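Notes from the Sim Bench: The Gripper That Wouldn't Sit Straight

Hello again from the back corner of Clunstead! I promised last time that I'd tell you how we look after the practice cell, the one that only lives inside the computer, and a few of you wrote in to hold me to it (thank you, Gremindale folks, I read every one of those). So let's talk about Cleller.

Cleller is our simulated kitchen cell. It has an arm, a two-finger gripper, a wrist camera and a great deal of brown marble. We try things in there before anyone runs them on the real arm, and it needs care the same way the real one does. Files drift. Somebody nudges a mount by a hair to get one job done, saves it, goes home, and the next person spends a whole morning wondering why every grasp lands off to one side. Last month the next person was me.

What tipped me off was the log. I ran 394 pick attempts over a weekend and 23 of them closed beside the object, always on the same side. A physics problem would have scattered them all over the place, so I went to look at the wrist camera mount. Sure enough, the saved angle didn't match the one on our setup sheet. I put it back, reloaded the kitchen and moved the arm over the stone with the fingers wide open to see what the camera saw.
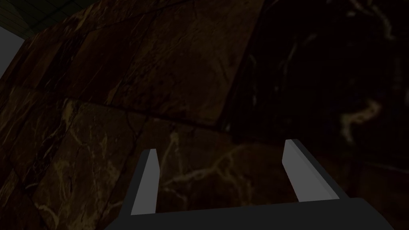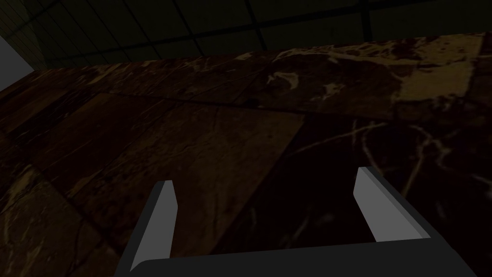
Esperanza Bellamy
Simulation Cell Technician, Clunstead

I like doing this part over the marble. All those pale veins give my eye something to hang on to when the arm moves, and the light gray inner faces of the fingers stand out nicely against the dark stone. With a plain white counter I'd be squinting all day! The two fingers don't look like a matched pair from this camera, by the way. One sits a little higher in the view than the other, and if you're new to the cell please don't "fix" that. Check the joint values first. I have undone that particular repair twice already.

My routine goes like this. Open the gripper all the way and read both finger positions from the panel. Then close it on nothing and read them again. If the numbers agree with the sheet, leave the fingers alone and go on to the mount. I check the mount angle, then the offset from the wrist to the camera, and then I move the arm to a few saved poses and compare what I see with the stored views. There are 13 of those poses now. Hutchins, our older cell, only ever had five, and two of them pointed at the same wall.

After that come the collision shapes. These are the simple blocks the physics uses in place of the nice-looking parts, and they can slip out of line with the model without changing the picture one bit. I turn on the outline view and go over the fingertips slowly. This time the left tip was fine and the right one had an old shape from before we swapped gripper files, a touch too long. I doubt it caused the misses, but out it went - I can't stand leaving a thing like that in there.

The whole job took me most of a day, lunch included. I reran the same batch and the sideways misses were gone. There were still a few ordinary drops, mostly with the small round stuff, and those are a friction question I'm saving for July.

Two favors to ask. If you change the mount, write it on the sheet with your initials, even if you plan to change it back in an hour. And please save your own copy of the kitchen before you start playing. Version 21 is the clean one, and I've locked it, so if you get a message saying you can't save, that's me and you haven't broken anything.

Next time I'll get into the drawer hinges, which have been squabbling with the physics for ages. Send me your worst drawer stories before then!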